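Macedo Gridded Work Board, Large, White

Sold by Lillwood. Ships flat. In stock as of April.

Big white board, faint gray grid, lays flat on whatever table you already have. For sorting, folding, gluing, laying out parts, cutting paper patterns, kids' kits, bench work. We keep getting asked if its a cutting mat. No. Don't run a blade on it, see below.

Why people buy it

Covers up a bad tabletop. Gives you straight lines to work to. Small stuff shows up against the white, so a dropped screw or bead gets found. The grid is light on purpose. The first version had dark lines and everybody complained about it being hard on the eyes by mid afternoon, so Alcides Fontes redrew it paler. Still dark enough to line up a fold by. If you want bold lines get the Tandine board, same size, heavier print, costs a bit more.

Surface is matte. Some glare under a bare bulb, much less than the old gloss one.
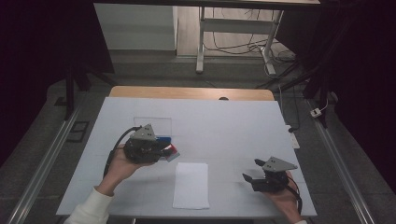
Table size. Measure first please. Most returns on this item are people with a table that's too narrow. You want a little table showing past the board on the far side, otherwise it gets bumped and walks. A small overhang at the front is OK for light work, not OK if you lean on your elbows. Round tables, no.

Weight is about 950 grams per panel, two panels to a board, they click together down the middle. Seam is flush if you press it down properly. If you feel a ridge, pull apart, wipe the edges, try again. Usually crumbs.

Price

Single board 58. Workroom pack (six boards, corner pads, spare clips) 319. Shipping added at checkout. Pickup free from the Lillwood counter, Saturday till 2 pm.

Corner pads

Come in the box, small gray ones, peel and stick. Put them on the underside, not the table. They hold on wood, laminate, glass. They do not hold on a waxed top or on oilcloth. Pads wear out eventually, replacements are in the Spares section, ask for the Cullosau pads as they fit this and the old board both.

Folding on it

A lot of you fold on these, napkins, cloths, baby things. Works well. Line one edge on a grid line, fold to the next one you picked, press. White on white is a bit hard to see in poor light, if you fold mostly white linens get the pale green board instead. Same price.

Cords and clutter

Board has no cutouts. If you need power at the table, run the strip along one side and keep the middle clear. Long cords, tape them or route them off the back corner so they don't drag stuff across your layout. Lesia Chornovol in our workroom uses two binder clips on the edge for this and it does the job.

Cleaning

Damp cloth, drop of dish soap. Dry erase marker comes off same day, left over the weekend it ghosts. Pencil comes off with a white eraser. Permanent marker doesn't come off, we have tried. No bleach, no acetone, no scouring pads, they take the grid off with the dirt. Glue: let it dry and lift it with a plastic scraper.

Don't

Cut on it. Iron on it. Hot glue gun tips straight on the surface, use a saucer. Leave it leaning in a sunny window, it will bow. Store flat or hang by the two holes on the back flange.

In the box

2 panels
4 corner pads
1 joining strip
Care card (the card says three pads, thats a misprint, there are four)

Questions we get

Can I trim it? You can, fine tooth saw, tape the line first. Voids the return.

Can I join two boards into one long one? Yes with the joining strip, short edge to short edge only.

Is the grid inches? Yes, one inch. Metric version is due, no date yet, Alcides has the proofs.

Does it smell? A bit out of the wrap. Gone in a day or so with a window open.

Returns 30 days, unused, in the carton. Keep the carton, we can't take it back in a trash bag, somebody did try. Damaged in shipping, send a photo of the corner and the label and we'll send a new panel, no need to mail the old one.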